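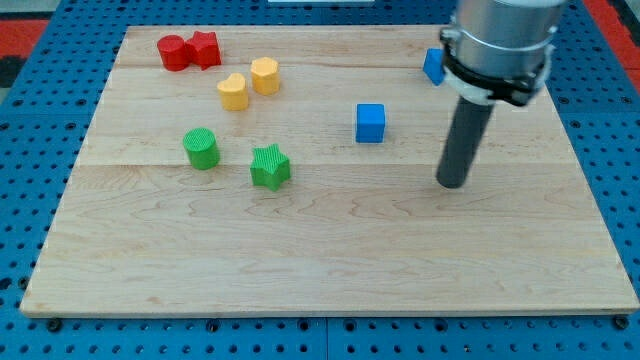

Blocks on the maple board, arm over the right side

Thread: Arm drops 2 mm after a protective stop, then carries on like nothing happened

stustside_mill
This is the sorting bench at Nenden. The arm nudges colored blocks around the board with the rod. On Sunday it hit a protective stop halfway through a push, I cleared it from the pendant, and when it started up again the rod was 2 mm lower than before. It dragged across the maple and left a groove. No alarm and nothing in the log except the stop itself.

Zustent support says this is "expected settling." I don't buy it. Has anyone else had this?

grubscrew
Settling of what? The brakes come on, the joints hold, the brakes come off. If you lose 2 mm in that and the controller doesn't know, something slipped.

laxdal_lurker
Or the rod slipped in its clamp. That's a long rod to hang off a gripper. Check that before you blame the brakes.

stustside_mill
Checked it first thing. I had a paint line across the rod and the clamp and it still matched up.

laxdal_lurker
A paint line shows you rotation. It depends how you drew it whether it shows you the rod sliding. Did it run across the joint or along it?

stustside_mill
Along, mostly. Fine, I'll redo it. But if the rod slid it should have stayed low, and after a full restart and re-home it was back at the right height.

grubscrew
There you go. A rod doesn't climb back up on its own.

Sigrún Hedegaard
We ran the same controller at Laxdal for a good while and saw a drop like this. In our case the payload was set wrong. Somebody had swapped the tool and left the old weight in, 300 grams too light. When the brakes let go the arm was holding up less than it was really carrying, so it sagged before it caught itself. What have you got entered?

stustside_mill
Whatever the setup file says. I didn't make the file.

Sigrún Hedegaard
Then weigh the tool.

oldpress1938
I'm going to be the crank. Everybody is chasing the 2 mm and skipping the part where a machine stopped for safety, moved on restart in a direction it wasn't told to, and reported all good. What if that had been somebody's hand and not a bit of maple?

laxdal_lurker
It's a bench with toy blocks on it. Let's keep some perspective.

oldpress1938
Same arm, same controller, same brakes as the ones in the packing cells. The blocks don't make it safer.

grubscrew
With him on this one. "Expected settling" with no number attached is a brush-off. Ask them how much is expected and where that's written down.

Lorcan Nic Giolla
I do a lot of Zustent installs, so take this with whatever salt you like. The payload theory is decent. Calling it a safety fault is a stretch until you can repeat it. How many restarts have you done?

stustside_mill
Did 73 today, same pose each time, rod well clear of the board. It dropped on 2 of them. Tool weight is in the file as zero, by the way. Zero!

Sigrún Hedegaard
Well, fix that and run them again.

Lorcan Nic Giolla
Zero would explain a drop every time. It doesn't explain 2 out of 73.

grubscrew
Thank you. That sounds like a brake to me.

Lorcan Nic Giolla
Could be. Could also be timing on the release. I wouldn't swap parts on a guess.

oldpress1938
And I wouldn't run it on a guess either. Lock it out.

stustside_mill
It's off for now. I'll put the real weight in tomorrow, do another 73 and post the heights. Support has gone quiet since I asked for the number.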